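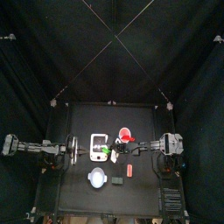 Stulport sells tabletops, frames and the fabric that goes around them, and we would like to start by admitting that most About pages in this trade are hard to believe. Ours used to say we were passionate about surfaces. We took that down. What we care about is whether a table stays put and whether you can find a small thing you set down on it. A black top with a slightly raised black frame around it does a fair job of the first part and, depending on the light, a poor job of the second. Black fabric on the walls and ceiling cuts out the clutter behind your work, and it wrinkles a little however you hang it. Anyone who promises you wrinkle-free fabric is selling you something.

Who we are

We have 2 workshops, one in Fedham, where the tops are cut, and one in Bråten, where the fabric is sewn. The two do not always agree. Fedham thinks Bråten uses too many clips. Bråten thinks Fedham has never had to hang a ceiling panel alone. Between them they have shipped 515 tables, and we know the number because each one gets a line in a paper book that should have gone digital years ago and hasn't.

What we make

Our main line is called Tranar. It comes in 4 sizes, which is probably one more than anybody needs, but a few regular customers get upset whenever we talk about dropping the smallest. We are often asked for a white version. We tried it and didn't like how it looked after a month on the shop floor, so for now the answer is no.

What we don't claim

We don't say our tables make you work faster. We have seen other companies print that with a percentage next to it and have never found out where the percentage came from. We don't call our fabric "studio grade" either, as we couldn't get two suppliers to give us the same meaning for it.

Visiting

Fedham is open to visitors in the mornings, until noon. Bring the thing you plan to put on the table. The catalog is fine for measurements, but we wouldn't buy a table from a catalog, including ours.

Home | Tables | Fabric | About | Visit
Contact Stulport | © Stulport | Back to top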